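In Praise of the Ketchup on the Plate

January 11, 2018

I have been meaning to write about toy food ever since November, when my sister's family moved to Aldale and I was given the job of sorting out the playroom boxes. I thought it would take me an afternoon. It took most of a weekend, mainly because I kept sitting down on the carpet to set the table again (I am a grown woman with a mortgage, and I set that table more times than I care to admit).

What I came away with was an opinion, and a rather firm one, which is that play kitchens have become much too tidy. I had a Skukero catalog open beside me while I sorted, and their big set has 202 pieces, every one of them with its own molded slot in its own tray. It is lovely to look at. But a child who has to put the egg back in the egg-shaped hole is doing a puzzle, and I would so much rather she was making supper!

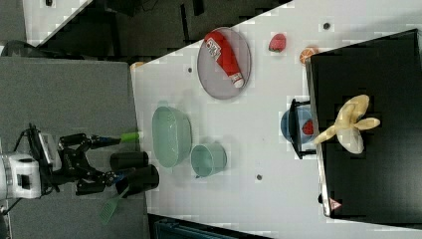

Supper, when small children make it, is a wonderfully loose idea. The ketchup gets a plate all to itself, as if it were the roast. One strawberry goes in a bowl and another stays out on the table, and if you ask why, you will be told very patiently that it is waiting. I have eaten a great many of these meals over the years and I have never once been offered anything that went with anything else, and I remember them more fondly than plenty of dinners I paid good money for.

The bananas deserve a word of their own. When I was little our toy banana was a solid yellow thing, shut tight forever, and I remember being quite put out by it.

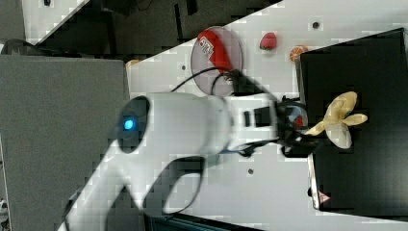 Now you can get one with the peel already folded back in flaps, and I think that is a real improvement, perhaps the best thing to happen to toy fruit in my lifetime. An open banana is ready. You can hand it straight to an uncle. The same goes for a slice of orange where you can see all the segments, because somebody has plainly started cooking and you had better come to the table.

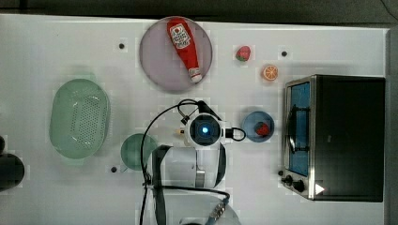 I also feel strongly about mixing sizes and kinds. The shop in Drumdale where I buy most of my presents will tell you that everything ought to match, and I have stood in that aisle and nodded politely and then gone home and put a full-sized colander in with the little strawberries. A real colander has some heft and all those holes to peer through, and it makes a very good hat. It costs next to nothing, too, which I can't say for the 312-dollar wooden range that was sitting in the window.
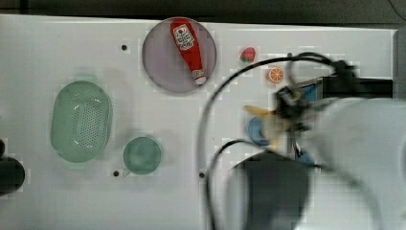 Ketchup on its plate, with the strawberry, the orange slice and the green colander.

So if you have a birthday coming up, buy the odd pieces. Get a bowl from one place and a plate from another, and throw in the spatula you never use. My sister's girls have their things in two old crates now, all jumbled together, and they still call me over to eat the minute I get my coat off.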